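# About the Kaltstead Trade Circle

We're a membership group for people who run businesses in and around Kaltstead and want to buy, sell or partner across a border.
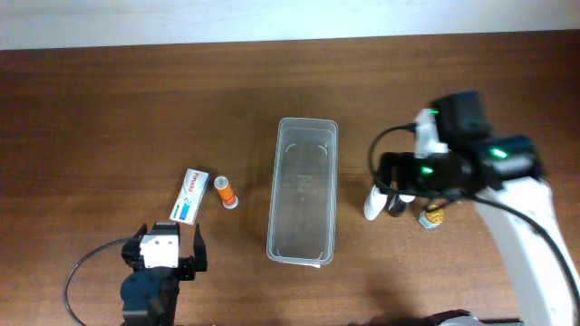
Most of our members had never shipped a thing overseas when they joined. A few had a customer in another country who had found them by accident, and they wanted a second one. Others simply liked the idea and had no clue where to begin (we love those calls!). Today we have 632 member companies, from one-person design studios to a foundry that has been on the same street for three generations, and they are a wonderfully talkative bunch.

## How we got going

The Circle grew out of a breakfast. Miłosz Michalski was running a small freight office at the time and kept getting the same questions from his customers, so he booked the back half of a café one February morning and invited all of them at once. Seven people came. They stayed until the lunch crowd needed the tables, and by then they had agreed to meet again the next month and to bring somebody along.

Breakfast is still at 7:30, and it's still the heart of what we do. The room is bigger now and the coffee is a good deal better.

## What we do all year

**Monthly breakfasts.** One short talk, then an hour of conversation. Speakers have covered customs paperwork, exchange rates, hiring abroad and, in one memorable case, how to apologize properly to a supplier.

**Visiting delegations.** We host business groups from other countries and set up factory visits, introductions and a formal dinner. Our members open their doors with real pride, and guests often tell us the shop floor tours were the best part of the trip.

**Outbound trips.** Twice a year a group of members travels together. We handle the meeting schedule and the interpreters, and everyone pays their own way. First-timers travel at a reduced fee.

**The Olaniyan Lecture.** Our biggest evening, held in the old exchange hall, which seats up to 1,000. The lecture is open to the public and students get in free. Last year's talk on family firms ran forty minutes over, and the questions could have gone on all night – we had to be asked to leave by the building manager.

**Skodel.** That's our mentoring program, named after the café where it all began. New exporters are paired with an experienced member for five months. They meet every two weeks, in person if they can manage it, and work on one real deal from first email to final invoice.

## Who runs it

Miłosz is still our chair and still opens every breakfast, usually a few minutes early. Teófilo Ticona is our director of international programs. He came to us from Mivarska, our partner association, where he spent years arranging visits in the other direction, so he knows what a tired delegation needs on its first evening – soup, mostly, and short speeches.

The board has five members, elected for two-year terms at the spring meeting. Any member in good standing can run, and we'd be very happy to see more names on the ballot from the smaller firms.

## Come and see us

You're welcome at two breakfasts before you decide whether to join. Just write to the office so we can put out a name card for you. Dues depend on the size of your company, and the current rates are on the membership page, along with the form for Skodel applicants.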